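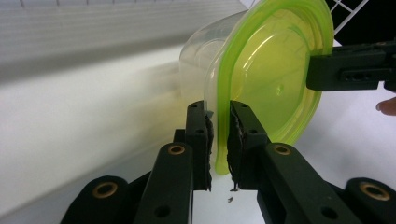

Marius Avram told us after the May supper that he had driven home repeating the name of his grandmother's sour soup out loud, so he wouldn't lose it again, and that he wants the next recipe evening to run an hour longer. We would love to give him that hour! It is the request we hear most, and I'll come back to it under the budget.

## Flikham Recipe Evenings: progress report to the Mallero Fund

When we applied, we said we wanted to write down the home cooking of Flikham while the people who know it are still at the stove, and to do it by eating together. We have now reached the middle of the grant period and the evenings have found their shape. People come to the hall on Hollis Street a little before six, somebody cooks a dish from start to finish at the front, and we write while they cook. Then we eat it.

### The collection

We have 95 recipes written up and checked with the person who gave them. Checking takes far longer than writing. Most good cooks don't measure, so a first draft tends to say things like "flour until it feels right," and we go back with a scale and a bag of flour and try to catch the moment when it does. The dumpling pages have been through this more times than I care to admit, and they are much better for it.

The part that has surprised me most is how many versions we get of the same dish. Stuffed cabbage has turned into a whole chapter. There is a tomato camp and a sour cream camp, and one family uses neither and cooks theirs in pickle brine (it's wonderful, and I make it at home now). We had planned to print one version of each dish. I'd like to change that and print the variants side by side, with the cook's own notes under each one. The book will be a little thicker and much closer to how people here eat.

We are still thin on baking. Bread and sweet things take too long for an evening session, so they keep getting pushed back. The Skusiritz bakery has offered us its back kitchen in the early mornings, from four o'clock if anyone is brave enough, and we'll start there with braided loaves and the poppy seed roll.

### The evenings

The hall seats 30 and we have been full every time since spring. We take names in advance, and I keep a waiting list, which feels like a very nice problem and is still a problem. People who have been to several evenings now get a gentle note asking them to give up a place for a newcomer, and they have been gracious about it.

Teenagers are coming too, mostly brought by a grandparent the first time and on their own after that. They have taken over the note-taking at two of the tables and they ask better questions than I do. "How do you know it's done?" got us a full page on the sound a pan of onions makes.

Something that did not go well: the audio. We set out to record every cook talking, and the hall echoes so badly with the extractor fan running that the early recordings are hard to use. We have moved the talking to before the cooking, with the fan off, over coffee. The newer recordings are clear — you can hear spoons. I'd still like to revisit the first few cooks and record them again, and they have all agreed.

### Budget

Ingredients are running below what we planned, because cooks keep bringing things from their own gardens and refusing to be paid back. Hall rental is on plan. Printing quotes came in higher than expected, and the extra pages for the variants will add to that.

We would like your approval to move $1000 from ingredients to hall rental and printing. Part of it would pay for the extra hour that Marius and so many others have asked for, and the rest would go toward the longer book. The total grant stays the same. If you agree, we can start the longer evenings with the next booking.

### Coming up

- Morning baking sessions at Skusiritz
- Repeat recordings with the first cooks
- An evening on preserves, timed for the plums
- A test printing of the cabbage chapter, with copies to every cook in it for corrections

The index is still undecided. Several dishes go by different names in different families, and I'm inclined to list every name and point them all to the same page. If anyone at the Fund has worked on a cookbook index, please put us in touch.

You are warmly invited to any of the evenings — just let me know beforehand so I can hold a chair. The preserves one will be sticky, so wear something old.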